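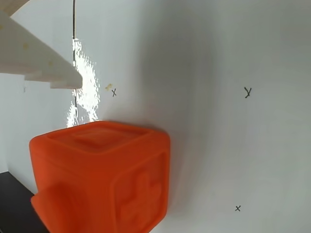 Orange cube at close range, with handwritten letters on the white surface behind it.

Votside bench: cube-to-box collection

The Votside bench is now recording examples for the pick-and-place policy. The task is deliberately small. A soft-edged cube starts on the paper, the gripper picks it up, and the cube goes into the open box. An operator drives the arm through the full motion, and the joint positions and camera streams are logged together.

The target for the first set is 500 accepted episodes. Qistina Goh, who maintains the task sheet, has divided the start positions into 14 zones. Operators finish one zone before moving to the next, and the cube is turned to a new angle between episodes. Earlier data from the Lambrechts bench had most starts near the middle of the work area, and the policy trained on it reached for the middle regardless of where the object was.

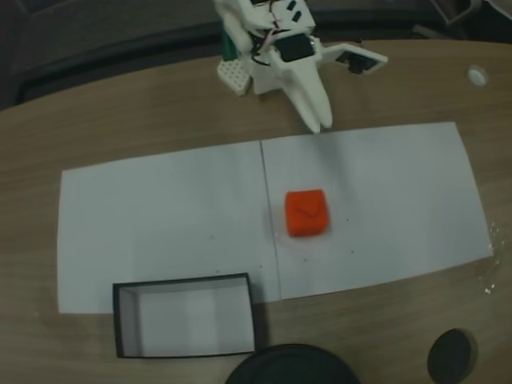 Gripper, cube and open box on the Votside bench.

An episode is accepted if the cube ends up inside the box and the operator did not pause for longer than 7 seconds. Drops followed by a clean second grasp are kept and tagged "recovery." Episodes in which the box moves are discarded. Trim idle time at the beginning before upload; leave the end alone, as the Brarkar converter uses the last frames to set the success flag.

Two problems remain open. Close-range views lose the lower part of the cube at some approach angles, so those episodes depend on the overhead view for the final alignment. The embossed faces also differ from one another, and we do not yet know whether the policy will treat them as useful cues for orientation or simply memorize them. A run with the face-up side fixed is planned for comparison.

Operators should stop after 30 minutes and hand over. Grasp timing drifts in longer sessions — the effect is small but shows clearly in the logs. Record the handover in the Brelel session log, with the zone number and the last episode ID.

Training on the first set is scheduled for August. Changes to the task sheet go through Qistina.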